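桌面游戏设计基础
第四讲 讲义:点数制军表的构成与平衡

授课对象:二年级选修
修订:2023年2月
配套材料:《Dornanberg》规则书第三章、单位卡汇总表

本讲讨论点数制微缩模型对战游戏中的军表(army list)问题。上一讲已说明激活顺序与射程带,本讲默认读者掌握这两部分内容。

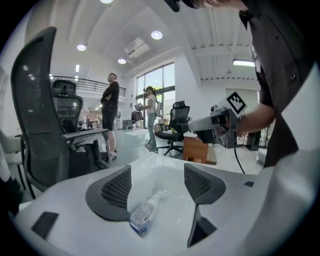
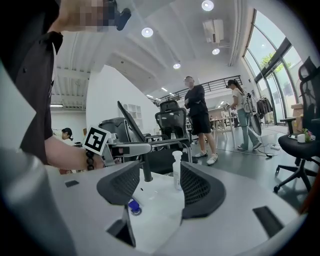
4.1 术语

点数(points):设计者为单位指定的价格。点数是对单位期望贡献的估计,其误差是本讲的主要对象。
军表:在给定点数上限内选取的单位与升级卡的集合,须满足编制约束。
编制约束:对各类单位数量的上下限规定。《Dornanberg》把单位分为指挥、主力、特种、支援、重型五类,其中主力类下限为3。
激活数:军表中每回合可独立行动的单位数量。
升级卡:附着于单位的附加能力,单独计点,受单位卡上的槽位限制。
溢出:点数上限与军表实际总点数之差。溢出在部分赛制中用于决定先手竞价。

注意“点数”与“价值”不可混用。点数写在卡面上,对所有军表相同;价值取决于军表其余部分、任务和对手。同一张卡在两份军表里点数相等,价值可以相差很大。

4.2 点数上限的作用

标准赛制的上限为1,000点。上限的选取影响三件事:对局时长、可容纳的激活数、重型单位的占比。上限过低时,主力类下限会占去大部分预算,玩家的选择集中在一两个升级槽上,军表趋同。上限过高时,编制上限先于点数上限起约束作用,多余点数流向升级卡,单位之间的差别被升级卡掩盖。

一个可用的检验方法:把上限逐步下调,记录常见军表首先删去的部分。若删去的总是升级卡,说明升级卡定价偏高或效果偏弱;若删去的总是某一类单位,则该类单位在原上限下只是填充物。

4.3 定价模型

最简单的定价模型为线性模型:

点数 = a×生存 + b×输出 + c×机动 + 特殊能力修正

生存以承受标准攻击的期望次数计,输出以每次激活对标准目标造成的期望伤害计,机动以每次激活可移动的距离计。系数 a、b、c 由基准单位拟合得到。

线性模型的缺点在于忽略乘积关系。一个单位的总贡献近似于每回合输出乘以存活回合数,生存与输出同时提高时,贡献的增长快于两项之和。线性模型因此系统性地低估精英单位的价格,高估廉价单位的价格。设计者在早期测试中常看到精英单位过强,随后以特殊能力修正项逐张补偿。这种补偿会使修正项失去原意,后续扩展难以沿用。

改进的办法是先计算生存与输出的几何平均,再乘以系数:

点数 = k×√(生存×输出) + c×机动 + 修正

几何平均形式的依据是兰彻斯特平方律的变形,推导见附录,考试不要求。需要指出,取平方根与否取决于火力能否集中。若规则限制多个单位对同一目标的攻击,集火收益下降,指数应相应调整。

4.4 激活数的价格

在交替激活的规则下,激活数本身具有价值。激活数较多的一方可以先行动次要单位,等对手耗尽激活后再移动关键单位。这一优势不体现在任何单位的生存或输出中,线性模型与几何平均模型都不能直接处理。

常见处理方式如下。

一、在每个单位的点数中加入固定项。该项对所有单位相等,因此廉价单位涨价的比例最大。
二、引入跳过机制:激活数较少的一方每回合可跳过若干次,次数等于双方差值。《Budness》第二版采用此法。
三、限制激活数上限。实现简单,但使编制上限承担了平衡职能,扩展新单位时容易冲突。
四、随机抽取激活标记。优势由确定变为概率性,差距仍在,方差增大。

《Dornanberg》采用第一种与第三种的组合。固定项的数值在规则书中没有给出,课后练习要求由单位卡反推。

4.5 军表实例

以下两份军表均来自课程测试组的记录,上限为标准赛制。

军表甲(多激活)
指挥:边境军士长
主力:征召步兵六队,其中两队携带重武器升级
特种:斥候两队
支援:轻型炮组一组
重型:无

军表乙(集中)
指挥:Natley 公爵,携带“亲临前线”
主力:近卫步兵三队,全部满配
特种:无
支援:无
重型:攻城步行机一台,携带加固装甲

甲的激活数为十,乙的激活数为五。在占点任务中,甲的得分手段多,损失单队的影响小。在歼灭任务中,甲的征召步兵成为对手的稳定得分来源。乙的情形相反:占点时兵力不足以同时覆盖中线与侧翼,歼灭时对手很难在前两回合取得击杀。

由此可见,脱离任务组合谈论军表强弱没有意义。赛制设计者对任务的抽取方式作出的任何改动,都相当于对全部单位作了一次隐含的重新定价。九月的赛制修订把占点任务的比例提高后,乙类军表的登场率明显下降,单位卡本身没有任何修改。

4.6 协同与定价上界

某些升级卡只在特定搭配下有效。设卡片X单独价值为x,与卡片Y同时出现时价值为x+s。定价为x,则搭配军表获得额外收益s;定价为x+s,则非搭配军表不会选用X。两者之间的任何定价都有同样的问题,只是程度不同。

Fouad Kassab 在课程讨论稿中建议按搭配的获取成本分类:若Y属于常选卡,X应按x+s定价;若Y本身偏弱或占用稀缺槽位,X可接近x定价。该建议的困难在于“常选”随环境变化,需要定期复核。本课程采用这一分类,但要求在作业中写明判断Y是否常选的依据。

唯一单位(每份军表限一张)的协同可以放宽,原因是其叠加有界。非唯一单位的光环类能力须特别检查是否可叠加。规则文本中凡出现“每有一个”字样的,应当列出上限。

4.7 测试数据的使用

课程测试组迄今共记录311局,地图为 Chiu 河谷标准布置。使用该数据时注意:

胜率受玩家水平影响。熟练玩家偏好复杂军表,会抬高这类军表的胜率。应先按玩家分组,再比较军表。
登场率低的单位胜率不可靠。样本不足时只报告登场率。
先手与后手应分开统计。
同一玩家重复使用同一军表的对局不是独立样本。

登场率与胜率应合并阅读。登场率高而胜率一般,多为默认选择,可能是同类中缺少替代。登场率低而胜率高,可能是专精玩家所致,也可能是尚未被发现的强势单位,需另行安排交叉测试,即让不熟悉该军表的玩家使用它。

4.8 调整的顺序

发现单位失衡后,按下列顺序考虑修改:点数、槽位、编制类别、能力文本、基础数值。越靠前的修改对已印刷卡片影响越小。点数可以通过在线点数表更新,能力文本的修改则要求玩家记忆与卡面不符的内容。

单次点数调整幅度不宜过小。变动低于最便宜的升级卡时,多数军表只需换一张升级卡即可吸收,实际构成不变,测试也测不出差别。

练习

1. 从汇总表中任选同类单位四张,按几何平均模型计算理论点数,与卡面点数比较,列出残差。
2. 利用第1题的残差估计激活固定项,说明所作假设。
3. 为军表乙写出一份占点任务下的修改方案,主力类不得低于下限,溢出不得超过最便宜的升级卡。
4. 找出一张含“每有一个”字样的升级卡,计算其在合法军表中的最大叠加值。

第3题需附完整点数计算表。下一讲内容为任务设计与得分曲线,请预读规则书第五章。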